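Areti Konstantinidis had already put the kettle on when I got there, and she talked the whole time it was heating up, and kept talking while we both forgot about it. I'd come to ask her about shared workrooms – how you lay them out, how you get people to use them, why so many of them end up as storage. She has been setting them up for 9 years under the name Grurkwood, which is a one-woman business and also, she told me, the name of a street she lived on for a single miserable winter.

"I liked how it sounded like furniture," she said. "It was a terrible apartment."

I'd read a piece of hers last December about whiteboards and I couldn't get it out of my head, mostly because it made me feel bad about the one in my own office. Mine is bolted to the wall behind a filing cabinet. You have to lean over the cabinet to write on it, so all the writing is up top and slopes down to the right. When I confessed this she laughed so hard she had to put down her mug.

"Everybody's got that one! The wall board behind something. Somebody put it up in an empty room and then the furniture came."

Her answer, more or less, is wheels. She wants the board on a stand, on casters, out on the floor where people are. She got the idea at her first real job, a print supply place called Worner, where the only board was in a meeting room that had to be booked. People would book the room for an hour to draw a thing that took two minutes. Then one week the room was being painted and the board got propped against a pillar out in the open, and she says she learned more about what her coworkers did in that week than in the year before it.

"You'd walk by with your lunch and there'd be a drawing. And you'd go, wait, what's that? And they'd tell you. I was 24, I didn't know anything, and people were just telling me stuff."

I asked if she ever got to put a board back on a wall. She said sure, in a hallway, or in a kitchen. Kitchens are great, apparently. The grocery list goes up first and by the end of the month there's a floor plan next to it.

We got onto size. I'd assumed bigger was better, and she made a face. The big ones won't go through doors. She had a client, a repair outfit called Skinent, that bought a huge one before they called her, and Rutilio Zamudio, who ran the floor there, had to take it off its frame every time they wanted it in the back. After the third time he left it in the back. She still hears from Rutilio. He has a smaller one now and sends her pictures of what's on it, including one time a very good drawing of a horse.

"Measure your doors," she said. "Put that in. Measure the narrowest door, and remember the handle sticks out."

So there it is, I've put it in.

The other thing she cares about, and I mean really cares about, is what you stick on the board. She is a magnet person. She doesn't like tape on a whiteboard, she doesn't like those putty things, and she gets a little heated about sticky notes that have been moved so many times they've lost their stick and end up on the floor. "I sweep those up and I think, that was somebody's idea." She buys magnets 100 at a time from a shop called Ó Dálaigh, plain ones, bright colors, and she leaves a handful behind at every job. They disappear. She doesn't mind. She found three of hers on a client's refrigerator once, holding up a kid's spelling test.

I asked what color is best and expected her to say it didn't matter. It matters! She likes red. You can see a red one from across the room, and you can tell that something's been put up even if you can't read it yet, so you walk over.

She also has a rule about paper, which is that if something's going to stay up for longer than a day, it goes on paper and gets a magnet. The marker is for things you're willing to lose. I thought this was fussy until she told me about Angeliki Psarras, an old colleague from Worner, who lost an entire seating plan for 70 people to somebody's sleeve. The somebody was wearing a nice wool coat, too. Everyone was upset.

By this point the water had gone cold again and we gave up and had juice. I wanted to know about the standing, as her rooms always seem to have people on their feet. Does she take the chairs away? She used to. She went through a phase, she said, of being very strict about it, and then an older man named Apostolos Gkikas, at a job a few years back, asked her very politely where he was supposed to put himself.

"I was so embarrassed. I went and got him a chair out of my own car. I had one in there, don't ask."

Now she leaves the chairs at the edges and clears a patch of floor around the board, and lets people sort it out.

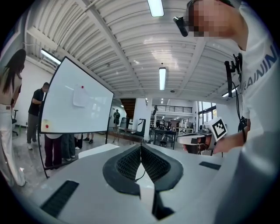
"People stand in front of a board differently than they sit in front of one," she said. "They sort of drift up to it. One person's reading, somebody comes around the other side, and if there's space to get around the back of the stand you don't get that traffic jam you get at a wall. That's all I want. I want you to be able to walk around the thing."

She'd pulled a tape measure out of her bag by now. Her number for the clear patch is 63 inches in front, and she says she got it by watching where people stopped and measuring from their toes. I tried it in my own hallway when I got home. It's more than I would have guessed, and I had to move a plant.

What about noise? A room where people can wander up and talk is a room where people do, and I've worked in a few of those and wanted to crawl under my desk. She nodded at this one for a while. She doesn't think she's fixed it. Her friend Glykeria Katsaros, who has done sound work for theaters, keeps telling her to hang heavy curtains, and she's tried that twice. One time it helped. The other time the curtains got caught in the casters.

"If you've got someone who needs quiet, give them a door. A real one. I can't do that with a whiteboard."

I liked her for saying that. I've talked to a lot of people about offices, and they usually have an answer ready for everything.

Before I left I asked for the cheapest thing a person could do with a room they already have, no budget, just an afternoon. She told me to wipe the board. All of it, including the part in the corner that says DO NOT ERASE. I said I couldn't possibly. She asked when it was written, and I had to admit it was there before I was hired, and that it's a phone number, and that I have never called it.

She wants me to call it first and then wipe it. I'm going to do it this week, as soon as I can get the filing cabinet out of the way.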